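Ce site utilise des cookies de mesure d'audience. Accepter | Refuser | Paramétrer

Qui sommes-nous

Mis à jour en décembre, par Liên Trình

Gallside conçoit et assemble des logements pour petits rongeurs domestiques : hamsters, gerbilles, souris et octodons. L'atelier occupe 800 m² à Verbridge et emploie une équipe fixe de menuiserie et de tôlerie. Ruoxi Xiong dirige le bureau d'études depuis la création de la société.

Gamme

Le catalogue comporte deux séries. La série Hsueh regroupe les terrariums à façade vitrée, ventilés par le dessus, destinés aux espèces fouisseuses. La série Sinivov regroupe les cages à barreaux horizontaux sur bac profond. Toutes les références acceptent les mêmes plateformes, fixées par vis traversante et écrou papillon.

Conception

L'espacement des barreaux est fixé par espèce et contrôlé au calibre sur chaque panneau. Les bacs de la série Hsueh admettent une hauteur de litière suffisante pour le creusement de galeries permanentes. Les roues sont à piste pleine, sans barreaux ni axe traversant. Aucun adhésif n'est employé à l'intérieur du volume habitable ; les assemblages sont mécaniques et démontables avec un seul tournevis.

Contrôle et garantie

Chaque cage est montée à blanc avant expédition, puis démontée et emballée à plat. La garantie est de 4 ans sur les panneaux et de 2 ans sur les roues et abreuvoirs. L'usure due au rongement n'est pas couverte, sauf sur les pièces métalliques.

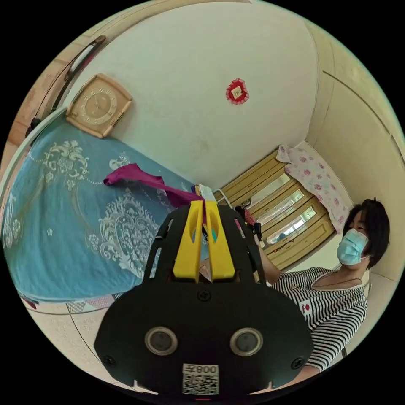

Les pièces détachées restent disponibles après l'arrêt d'un modèle. Le magasin tient 1027 références en stock, y compris les loquets et charnières des premières séries. Pour toute commande, relever le numéro gravé sous le bac et le joindre à la demande.

Les éleveurs et les cliniques vétérinaires peuvent demander des dimensions hors catalogue. Un plan coté est soumis pour accord avant mise en fabrication. L'atelier ne reçoit pas le public le dimanche ; les retraits se font sur rendez-vous, à l'entrée côté quai.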